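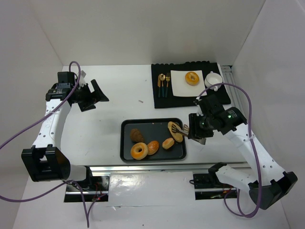 Small clinics should not close at three

By Eliécer Urrego

In Catatance we have one public clinic, and from this October it closes at 3 in the afternoon. The health office says that few patients came in the last hours of the day. I believe this number, but I do not agree with what the office has understood from it.

Most people in Catatance work in the packing houses of Sotelo, 40 minutes away by bus. They finish their shift at four. For them the clinic is now closed every working day, and before it was open for them only a short time, when the doctor had already left and only the nurse could receive them. Of course few came.

My neighbor Anselmo Alvarado has high blood pressure. Last month he lost half a day of pay to renew one prescription. He told me he will wait longer the next time, and I understand him, although I told him it is a bad idea.

The office answers that there is the hospital in Noltola. It serves already more than 400 patients on a normal day, and it is made for emergencies. To send there a man who needs a signature and a blood pressure check is expensive for everybody.

I would propose to open two days a week from noon until eight, with the same staff and the same total of hours. The nurses should be asked first which days they prefer. I have sent this proposal to the office in writing and I am still waiting for the answer.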